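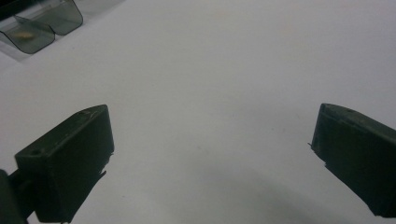 Storing a race bike over winter: workshop notes

Updated November 2018

Drain the fuel first. Race fuel left in the tank and float bowls from the last meeting will leave deposits in the jets by May, and the idle circuit goes before the mains. Run the engine until it stops, then open the bowl drains and leave them open overnight over a tray.

Oil next. Change it warm, with a new filter, and turn the engine over by hand. Used oil carries fuel and acid and should not sit on the bearings for months. Refit the plugs finger tight with a little Mornix fogging oil down each bore.

Chain: clean with paraffin and a soft brush, dry it, then oil the rollers on the inside run. Measure before refitting. Our 60-link gauge length is scrapped at 5 mm over new, whatever the side plates look like.

Clutch packs come out. Plates left clamped tend to stick – more so if the bike was put away after a hard launch. Stack them in order, tie with wire and label the bundle. Measure each friction plate in more than one place and write the lowest figure on the label.

Tyres: lift both wheels clear of the floor. Cover the rear slick and keep it away from chargers and compressors.

Battery: remove, charge, store on a shelf. Check the voltage every five weeks. Lithium packs need a charger made for them.

Paddock stands: the Kerkow type has a grub screw at the pivot that works loose. Threadlock it now.

Torque settings for the rear sprocket carrier are on sheet 316.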